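News > Local > Plernmont

Plernmont toy library puts its faith in a gray bin

Families returning toys to the Plernmont lending library will no longer hand them over the counter one by one. As of Sunday, everything goes into a bin, and the sorting comes later.

The library says the change will clear the Sunday line, which it puts at 22 minutes on a bad day. It has not said who measured that, or what counts as a bad day.

"People want to drop things off and go," said Oksana Fedoruk, who manages the lending desk. "A bin lets them do that."

It also lets them drop off a puzzle with half the pieces gone. Under the old system, a clerk opened each box while the borrower was still standing there. Now missing parts will be found later, and the library plans to send a notice within four days. Fedoruk said borrowers would be trusted to speak up if they disagreed.

Maureen Mellor, a grandmother of two who borrows most weeks, was not convinced. "Small things go to the bottom and stay there," she said. "I've seen my own toy box."

The library has almost 100 members and says 97 percent of loans came back complete last year. That figure dates from the counter system — the one being dropped. Asked whether the number might slip, Fedoruk said it was too early to tell.

A similar plan at the Getulthorpe branch was dropped in November. Elisa Grasso, who ran the desk there, said balls and other small items came back without the sets they belonged to, and staff spent their evenings matching them up. 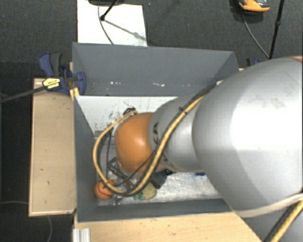

A miniature basketball-style ball in one corner of a gray bin.
1 comment | 4 shares

Plernmont will review the bin after its first month. Fedoruk would not name a rate of missing parts that would bring the counter back, but said the old ledger is being kept in a drawer.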